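Ticket: Surname search returns no results in the settlers and arrivals database
Product: Drandbridge Migration Records
Status: Resolved, one item outstanding

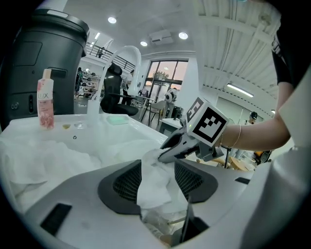
Reported behaviour: searching the passenger index for Vestergaard returns no results. The same family appears when browsing the arrivals list by ship. Two browsers tried, cache cleared, same outcome.

Entry 1
Reproduced on the public site and on the staff catalogue. The four Vestergaard records are present in the table and display normally when opened by record number. Fault is in the search index, not the data.

Entry 2
Checked the import log. The records came in with the August batch, which was transcribed from handwritten naturalisation papers. Nationality was entered as "Danish (Schleswig)". The country-of-origin field accepts one value from a fixed list, so the indexer rejected these rows and skipped them without raising an error.

Entry 3
Ran a query for other skipped rows. Result: 100 records, nearly all with a birthplace whose border moved between birth and arrival. Browsing is unaffected because it reads from the table directly.

Entry 4 – April 13, 2024
Changes made:
Origin field now stores birthplace as written and modern country as separate values.
Indexer writes rejected rows to the error log.
Full reindex run on the Godus server. First attempt stopped at 2 per cent on a lock held by the nightly backup. Second attempt completed.

Search for Vestergaard now returns all 4 records. Spelling variants also match, provided the "similar names" box is ticked.

Outstanding: the Gesus mirror still serves the old index. It will pick up the new one at its next sync. Until then, users on the mirror should browse by ship or use the record number.

Note for transcribers: leave modern country blank where the papers do not settle it. Blank values are indexed. Do not enter "unknown" – the list has no such value and the row will be rejected.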